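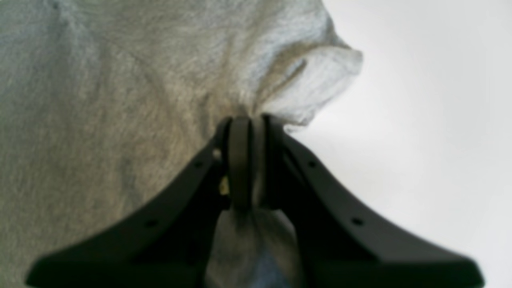

Nayeli Bedoya was asked last October what she looks for in a new folder, and her answer was that speed can wait, she would much sooner have someone who smooths a piece of cloth twice before the first crease goes in. We have kept that answer in mind while writing this notice, and we hope it makes a few of you feel at home already!

Lilau is looking for 4 part-time folders and sorters for the linen room on Betancur Street. We handle plain household fabric of all kinds, sheets and towels and napkins and the odd curtain (the curtains take two people and a fair bit of patience), and everything gets looked over, folded, stacked and tied up for its shelf. If you are the one in your family who refolds the towels after everybody else has gone to bed, please do write to us.

Shifts are 20 hours a week, mornings or afternoons, and we try hard to let people keep the half of the day they like. You will be on your feet for much of it, though there are stools at the long table. No experience needed. Your first two weeks are spent alongside one of our regular folders, and fitted sheets come last, so don't let those scare you off.

Pay is hourly and the rate is posted at the front desk, along with the holiday schedule. Coffee is free and the radio is usually on.

To apply, stop by Room 207 before noon or leave a short note for Nayeli Bedoya at the desk. Tell us a little about yourself and which hours suit you. A resume is fine but you don't have to bring one.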